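木の天板の手入れ 作業台をオイルで仕上げ直す手順

2019年3月5日(火) 文:Thịnh Tạ

無垢材をはぎ合わせた天板は、使っているうちに表面が乾き、手で触るとかさつくようになります。水をこぼしたときに玉にならず、すぐに染みて色が変わるようなら、オイルが抜けています。このページでは、天板を軽く研磨してオイルを塗り直すまでの手順を書きます。

対象にするのはオイル仕上げの天板です。ウレタンなどの塗膜がある天板には、このやり方は使えません。見分けがつかないときは、裏側や脚の陰など目立たない場所にオイルを一滴落として、十五分ほど待ってください。染み込んで色が濃くなればオイル仕上げ、表面に残ったままなら塗膜があります。

用意するもの

紙やすり(120番、180番、240番)
当て木、またはコルクの研磨ブロック
掃除機と、目の細かいブラシ
木部用オイル(うちではHumitzの無着色を使っています)
綿のウエス 多めに
ゴム手袋
マスキングテープ
水を張ったふた付きのバケツ(使い終わったウエスを入れる)

オイルは100ミリリットルあれば、小さめの作業台なら二回塗っても少し残ります。銘柄は何でもかまいませんが、食べ物を直接置く台なら、食品に触れてもよいと表示のあるものを選びます。前に塗ったものがわかっているなら、同じものを続けるのが無難です。以前Breltonの着色オイルを塗った板に無着色を重ねたところ、研磨の浅い部分だけ色が残ってまだらになり、結局全部削り直しました。

1.片づけと拭き掃除

台の上のものを全部どかします。固く絞った布で全体を拭き、テープの糊や乾いた接着剤があればプラスチックのへらで起こして取ります。金属のスクレーパーは角が食い込むので、使うなら寝かせて、木目の方向にだけ動かします。

油汚れがひどいところは、薄めた中性洗剤で拭いてから水拭きを二回します。洗剤が残るとオイルの入り方が変わります。拭いたあとは一晩乾かしてください。急いで乾かそうとしてドライヤーやストーブを近づけると、板が反ったり、はぎ目が開いたりします。

2.状態を見る

乾いたら、明かりを横から当てて表面を見ます。真上からの照明だけだと浅い傷がほとんど見えません。スタンドライトを台の高さまで下げて、端から端へ光を流すようにすると、へこみや輪じみの位置がわかります。気になる場所には鉛筆で薄く丸をつけておきます。鉛筆の線はあとの研磨で消えます。

はぎ目は指の腹でなぞります。段差がなければ問題ありません。爪が引っかかるようなら、その部分は少し長めに研磨します。隙間が開いて向こう側の光が見えるような場合は手入れの範囲を超えているので、先に接着からやり直すことになります。

黒っぽい小さな点や筋は、汚れの場合と木そのものの模様の場合があります。消しゴムで軽くこすって薄くならなければ、たいていは模様です。模様を消そうとして一か所だけ削ると、そこがくぼみます。

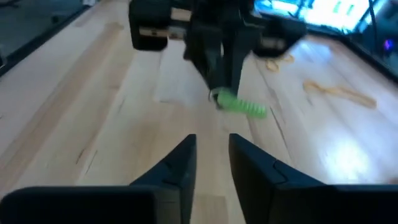

研磨の前に、へこみの補修をしておきます。繊維がつぶれただけのへこみなら、水を数滴落として五分置き、濡らした布を当てて上からアイロンを二、三秒ずつ当てると、かなり戻ります。繊維が切れている傷は戻りません。深いものは木粉入りのパテで埋めてもいいのですが、パテの部分はオイルを吸わないので色の差が残ります。作業台なら、私は埋めずにそのままにしています。

アイロンを使った場所は水分が入っているので、また半日ほど乾かします。ここで日をまたぐことが多いです。

3.研磨する

120番から始めます。当て木に巻いて、木目に沿って長く動かします。はぎ合わせの板は木目の向きがおおむねそろっているので、端から端まで同じ向きで通せます。円を描くように動かすと、オイルを塗ったときに傷が浮いて見えます。これは塗るまで気づきにくく、塗ったあとでは直すのが面倒です。

力は入れません。当て木の重さに手を添える程度で、紙の目が詰まったら替えます。詰まった紙で続けると表面が磨かれたようになり、オイルが入りにくくなります。

天板の角は手前に引くときに削れすぎるので、最後の数センチは当て木を浮かさず、そのまままっすぐ抜きます。角の丸みは最後に240番で二、三回なでるだけにします。

全体の色がそろったら180番、続けて240番で仕上げます。番手を替えるたびに掃除機で粉を吸います。前の番手の粒が残っていると、細かい紙をかけても深い傷がつきます。台所の台はここまでで終わりです。書き物に使う机なら、もう一段細かい紙をかけてもかまいませんが、細かくしすぎると吸い込みが減ります。

電動サンダーを使う場合も、最後の240番だけは手でかけたほうがきれいです。私はGadnessの小型サンダーで120番と180番をかけ、残りは手でやっています。端で止めたまま回すとそこだけ掘れるので、動かしながらスイッチを切らず、台から持ち上げてから切ってください。

4.粉を取る

掃除機をかけ、ブラシではぎ目の粉をかき出し、もう一度掃除機をかけます。最後に固く絞った布で一回だけ拭きます。拭くと表面が少し毛羽立つので、乾いてから使い古しの240番で軽くなでます。

天板の側面に塗りたくない部分があれば、このときにテープを貼ります。

5.オイルを塗る

窓を二か所開けます。缶をよく振り、ウエスに取って、木目に沿って塗り広げます。最初は多いと感じるくらいでちょうどいいです。木口(板の端の切り口)は吸い込みが早いので、先に塗っておいて、ほかを塗り終えたあとにもう一度塗ります。

塗ったら十五分置きます。乾いて見えるところがあれば足します。そのあと、乾いたウエスで余分を全部拭き取ります。拭き残しは固まるとべたつき、ほこりを抱き込みます。拭いたウエスにオイルがつかなくなるまで続けてください。

裏面も塗ります。表だけに塗ると、裏と表で湿気の出入りに差がついて反りやすくなります。裏は研磨を省いて、一回塗りでかまいません。

二回目は翌日です。前の日の面を手で触って、ざらつきがあれば240番で軽くなで、粉を拭いてから薄く塗ります。量は一回目の半分以下で足ります。

6.ウエスの始末

オイルのついたウエスは、丸めて置くと熱がこもって自然に火が出ることがあります。使い終わったものからすぐ水のバケツに沈め、捨てるときは水を含ませたまま袋に入れて、自治体の分別に従ってください。広げて干す方法もありますが、火の気のない屋外に限ります。

7.乾燥と使い始め

丸一日は何も置きません。二日目から軽いものは置けますが、濡れたものや熱い鍋は一週間待ちます。完全に固まるまでの時間は缶の表示を見てください。寒い時期は表示より長くかかります。3月でも北側の部屋だと、三日目にまだ少しにおいが残りました。

紙や布を敷くのも、においが消えてからにします。早く敷くと跡がつきます。

普段の手入れ

乾いた布か、固く絞った布で拭くだけです。アルコールは表面のオイルを落とすので、毎日は使いません。水をこぼしたらその場で拭き取ります。植木鉢や水差しは皿を敷いて、ときどき場所を変えます。

輪じみがついたら、その部分だけ240番で木目に沿ってなで、オイルを薄く塗って拭き取ります。周りより濃く見えても、数週間でなじんできます。鉄の缶などが濡れたまま置かれてできた黒いしみは、研磨で取れないことがあります。

塗り直しの間隔は使い方によります。毎日水がかかる台で半年に一度、机や工作の台なら年に一度くらいです。二回目からは240番を軽くかけてオイルを一回塗るだけなので、半日で終わります。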